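Home | Datasets | Docs | Contact

November — posted by Catarina Henriques

# Brevus Recipe Notes

Brevus is a set of 2,000 short home recipes typed up from handwritten cards. Each record has a title, an ingredient list, the steps and a serving count.

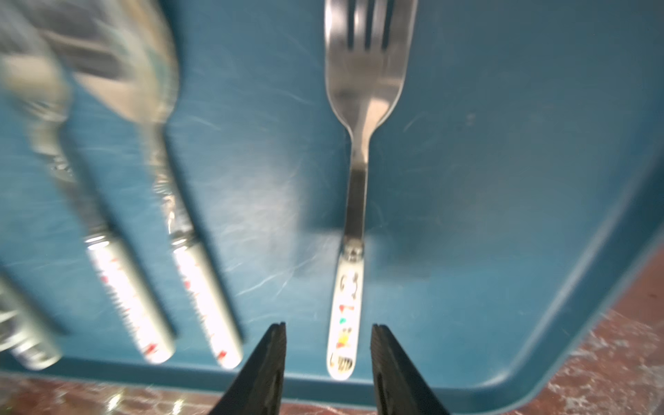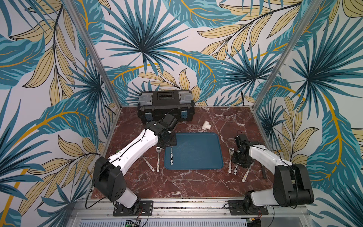
## Files

- `recipes.csv` — one row per recipe
- `units.csv` — the 27 unit names used, with metric values
- `notes.txt` — spelling choices and known gaps

## How it was made

Laurinda Godinho and Tomás Leitão typed the cards. Catarina Henriques checked 900 of them against the originals. Spelling was left alone unless a word could not be read, in which case the field says `unclear`.

## Known problems

Oven temperatures are missing from many of the older cards. "Cup" can mean a teacup or a measuring cup, and we did not try to guess. Six recipes have no title — they are listed by their first ingredient.

## Use

Free for study and teaching. Please name Brevus if you publish results. Send corrections to Catarina with the row number and the field.

This site uses cookies. Accept | Settings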